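About Idetari

Idetari is a music review site run by two people who are tired of reading that every new guitar record is essential. Drita Georgiou writes most of the album reviews. Tuấn Kiều handles singles, reissues and the mailbox. We cover garage rock, power pop, punk and whatever gets filed next to them in the racks.

We started in January with 60 promo downloads and a suspicion that most of them were described better than they were played. That suspicion has held up. A press sheet will tell you a band "defies genre" - then you get four chords and a tambourine. We like four chords and a tambourine. We'd just rather be told.

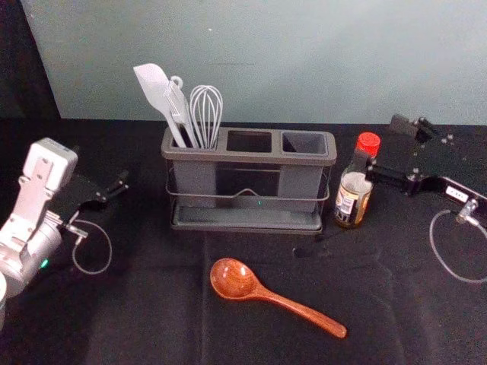

Utensil holder on a black tablecloth.

Scores go from 1 to 10, and we use the low end. An 8 means we'd pay for it. A 2 means we finished it, which is more than some reviewers can say. We don't give a 10 to a record in its first week, because first-week love is mostly volume. If a score looks wrong to us a year later, we change it and leave the old one showing.

Labels can send us music. They can't send us quotes to use, and they don't see a review before it goes up. Govex, the column by Cường Diệp, looks at deluxe editions and asks who needed the extra demos. He hasn't found many takers so far.

We don't do year-end lists, premieres or "ones to watch." We've watched plenty of them. Most broke up.

Bands, send a link and a plain sentence about what you sound like. Leave out the famous names you once opened for. Tuấn reads everything, but he replies slowly.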